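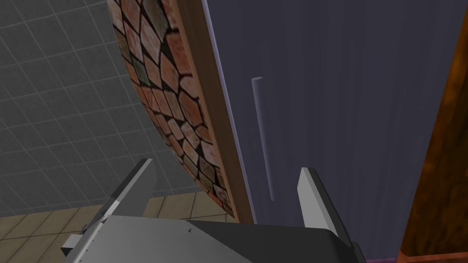

Dear Harish and all,

I have read your question about the gray paint two times, and I think the color is not the problem. We painted our stairwell in Starnlow with Makico gray in May, and for one week I was sure they sold us two different cans. One gray is never one gray in a place with corners. Look at the broad flat part at the bottom of the picture: the upper face is nearly white where it catches the light, and the panel that slopes away is charcoal. Your stairwell has a window on one side only, so the wall under the window will always look darker than the wall across from it.

My advice is to paint a large piece of cardboard and move it from wall to wall, morning and evening. The small cards from the shop did not help me. They are glossy, and our paint is matte.

If after this you still want the two walls to match better, take a lighter mix for the dark wall. Domik did this for me at the counter, and they wrote the recipe on the lid. Please keep the lid! I lost mine and had to pay for a second mixing.

For the railing I have no opinion – ours is not painted.

Best regards,
Pal

Harish Rana wrote:
> Hello everybody,
> we used 8 cans of shade 3183 on the stairs, all from the same
> shop. The wall by the window is now much darker than the other.
> Did the shop make a mistake? I have 14 days to return the two
> cans that are not open. Also, does anybody know if the same
> paint is good for a metal railing?
> Harish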